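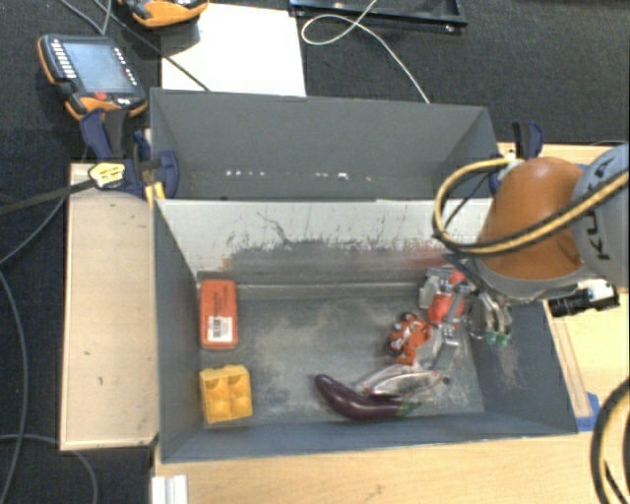

According to the operations manager at Arano, the harder question for a small distribution business is when to stop adding customers. The company, which supplies shops in and near Tetton, turned away new accounts for the whole of January.

Search this site Enter keywords Go

February 27, 2024
By the Editorial Office

The decision followed a review of late deliveries. "We had 670 accounts and 13 drivers," the manager told us. "On paper the routes worked. In practice a single road closure put half a day's orders behind."

Arano was formed 14 years ago to serve independent grocers. Its largest customer today is Hullasport, a sporting goods chain with different needs. Grocers order small amounts several times a week – Hullasport places two large orders a month and expects a fixed arrival time.

Asked whether the two kinds of business can share one timetable, the manager was cautious. "They can share trucks. I would not promise that they can share a morning."

The company now plans its routes with Lu, a scheduling program adopted last fall. Staff were given two weeks to compare its routes with their own, and drivers may still change the order of stops. "They know which alley is blocked on market day," the manager said. "I want that written down before anyone retires."

New accounts are being accepted again, with a limit for each route. The manager declined to say how long the limit would remain in place, but confirmed that it will be reviewed with drivers before the summer season.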